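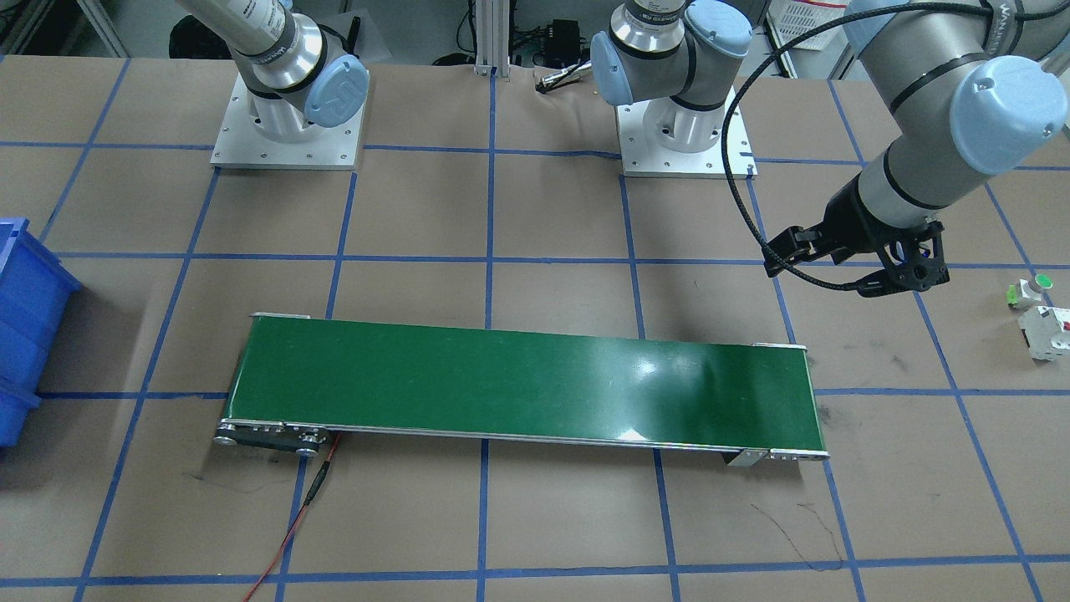
Demonstration Collection FAQ: Two-Arm Table

Home | Getting Started | Collection | Review | Data Format | FAQ | Contact

This page answers questions from operators, reviewers and model users working with the Jima demonstration set. It covers collection on the two-arm table at Darklow. Questions about the training code should go to Ketill Fogh.

What is the unit of collection?

The episode. One episode is one continuous demonstration, from the start pose to the end pose, with joint positions, gripper commands and camera streams recorded against a common clock. Episodes are never joined. If an operator stops partway, the recording is kept and labelled incomplete.

How many episodes are in the current release?

The July release holds 1841 accepted episodes. A further 412 were recorded and rejected at review. Rejected episodes are stored separately and can be requested, but they aren't included in the default download.

Does every episode use both arms?

No. Each episode carries an arm field with the value left, right or both. An idle arm is still logged, so its joint values appear as a near-constant series. Filter on the arm field; filtering on joint movement will drop some valid episodes with long holds.

How are left and right defined?

From the robot's side of the table. A camera facing the robot shows its right arm on the left of the picture. Most mislabelled episodes in the first release came from operators using the monitor as their reference. If you are unsure, check the controller name on the teach pendant before you start the recording.

What is the tape grid for?

Start positions. The session sheet gives each item a cell by row and column, and the operator places the item inside the tape lines. Exact centring is not required. Small variation within a cell is wanted, and operators should not correct it between episodes. The grid is not used for camera calibration.

Which items are handled?

The electrical set includes miniature circuit breakers and push-button units. Other sets are listed in the item register maintained by Olga Aravena. Don't substitute an item that looks similar. A breaker with a different body width is a different item and needs its own register entry.

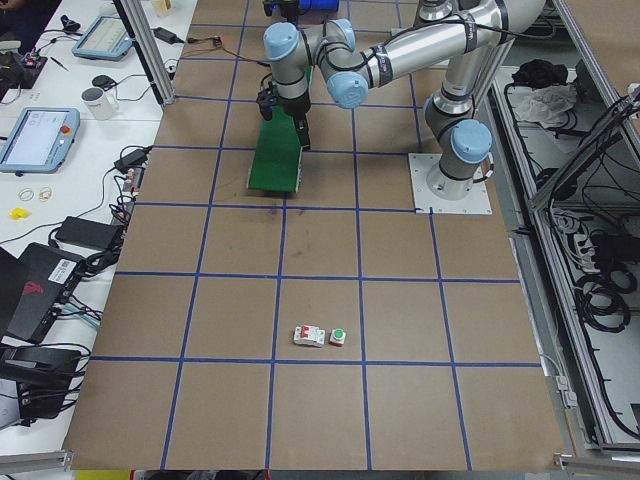
Gripper at the green board, with the breaker and push-button unit in a nearer part of the grid.

Can other equipment stay on the table?

Yes, if it is listed on the session sheet. Fixtures such as the board, the conveyor and the bins are recorded in the layout field. A fixture may be present without being used in the task. Changing the layout mid-session requires a new session number, even where the task is unchanged.

What language labels are attached?

Each episode has one short instruction in plain English, written before recording. Reviewers may add a second, more detailed one. Use the item names in the register and avoid slang. Write "place the breaker in the bin", and leave out manner words such as "carefully" unless the task sheet calls for them.

Are failed grasps removed?

A missed grasp followed by a successful recovery is kept and tagged. A missed grasp that ends the attempt is labelled as a failure. Nuno Vilela's group uses the recoveries for a separate fine-tuning run, so please don't trim them. Contact with the table hard enough to trigger a protective stop is grounds for rejection.
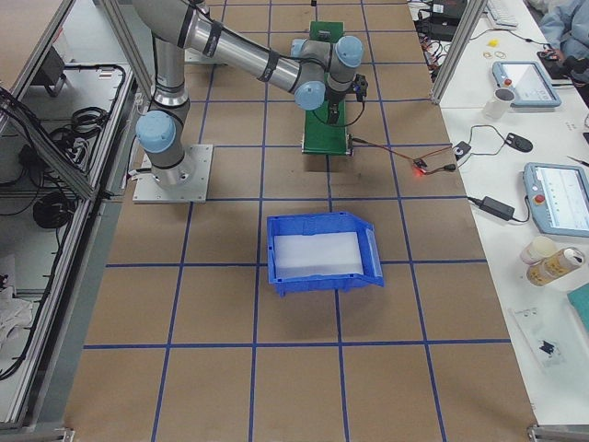 Who reviews the episodes?

Two reviewers, working independently. Neither may be the operator who recorded the episode. Disagreements go to Erasto Urio, whose decision is entered in the review log with a reason code. There are 9 reason codes, listed under Review.

What do the cameras cover?

Fixed views from above or beside the workspace. Views differ in orientation, so the neighbouring bench may fall on either side of the picture. Bench contents, cabling and occasionally a person at the bench will be visible. We don't mask the background. Users who need a cropped workspace should apply the crop coordinates supplied with each camera file.

What happens if a camera drops out?

The episode is accepted if the remaining streams are complete, and the missing view is flagged in the metadata. Gaps are not filled by interpolation.

How do I report a labelling error?

Send the episode number, the field and the proposed value to Oluf Hauksdóttir. Corrections are applied at the next release. Published releases are not edited in place.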